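Tomach Processor Service Kit for Rack Servers
Supplied by Stalto Equipment, Workshop and Data Room Division
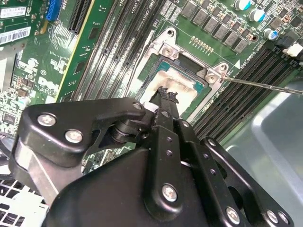
The Tomach Processor Service Kit contains the hand tools and supplies needed to remove, clean and refit a processor on a server system board. It is intended for repair benches, school and college technical departments, and organizations that maintain their own server rooms. The kit is sold complete, and each item may also be ordered separately.

Processor work is usually carried out when a heat sink has been removed for inspection, when a processor is being moved to a replacement board, or when a retired server is being prepared for parts recovery. In each case the old thermal paste must be taken off before a heat sink is fitted again. Paste that has dried to a grayish-white layer on the heat spreader does not lift easily with a dry cloth, and it should be softened with the cleaning fluid supplied.

Contents of the kit

Long-shaft screwdriver with interchangeable bits, for retention bracket screws
Paste cleaning fluid, in a bottle with a measured cap
Lint-free wipes, in a resealable pack
Soft plastic scraper
Thermal paste, in a syringe with a spreader
Grounding strap with cord and clip
Parts tray with a lid
Carrying case

Screwdriver and bits

The screwdriver has a long, thin shaft so that the handle stays clear of the memory slots on either side of the socket. Bits are held by a magnet and are changed by hand. Customers should check the screw type on their own boards before starting work, as brackets on different boards may use hex-head, star or Phillips-head screws. Bits for all of these are included. Bracket screws should be turned to the setting given by the board manufacturer - the screwdriver supplied does not limit torque, and a separate torque handle is available from the Randia range.

Cleaning supplies

The fluid should be applied to the wipe and not poured onto the processor. Work from the outer edge of the heat spreader toward the middle, and change to a clean wipe often. Used wipes must not be returned to the pack. The scraper is for the metal surface of the heat spreader only and should be kept away from the socket contacts.

Before use

Disconnect the server from the power supply. Wear the grounding strap throughout. Record which socket each processor came from if the board holds more than one. The instruction sheet in the lid of the case has a space for this purpose.

Ordering information

Complete kit: order number 3299
Cleaning fluid and wipes, refill: order number 1000
Thermal paste, refill: order number 1050

The complete kit carries a warranty of three years on the screwdriver, bits and case. Fluids, paste and wipes are not covered once opened. Orders received before noon on Thursday are sent out the same week. Schools and public bodies may order on account through our distribution partner, Tijani.

Questions about board compatibility and bulk orders should be addressed to Oluwaseun Olaniyan, Equipment Sales, at the Stalto main office.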